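Furnished Unit Turnover: Bedroom Safety Checklist
By the Howells Property Desk
Updated June

Complete one sheet per bedroom before keys are released. Mark each item Pass, Fail or N/A. A Fail needs a comment and a work order number.

1. Smoke alarm
Press and hold the test button until it sounds. Check the replacement date on the back of the housing.
Result: Pass
Comment: Kanico unit, ceiling mounted. Battery replaced at this visit.

2. Egress window
Must open fully from inside without a key or tool. No furniture in front of the sill.
Result: Fail
Comment: Sash sticks halfway. Work order raised with Fodis. Recheck before release.

3. Outlets and cords
Test all outlets with a plug-in tester. No cords under rugs or behind the headboard.
Result: Pass
Comment: 2 outlets tested. Cover plate tightened on the one by the door.

4. Bed and linens
Check frame bolts and slats. Strip the bed and check mattress seams for insects. Stained linens do not go back into stock.
Result: Fail
Comment: Frame sound, seams clear. White sheet stained, rejected. Red garment on bed to be bagged and tagged as left property.

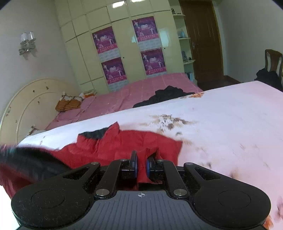
5. Portable heater
Rating plate legible, tip-over switch working, 3 feet of clearance on all sides.
Result: N/A
Comment: None supplied.

6. Wardrobe anchors
Both wall straps fixed to studs. Pull test by hand at the top rail.
Result: Pass
Comment: Left strap had slack. Retightened.

Items failed: 2. Reinspection required for items 2 and 4 only. Keep the signed sheet in the Zallum binder for 5 years.

Related
Kitchen Safety Checklist
Bathroom Ventilation and GFCI Check
Left Property: Bagging and Tagging
Window Sash Repair Request Form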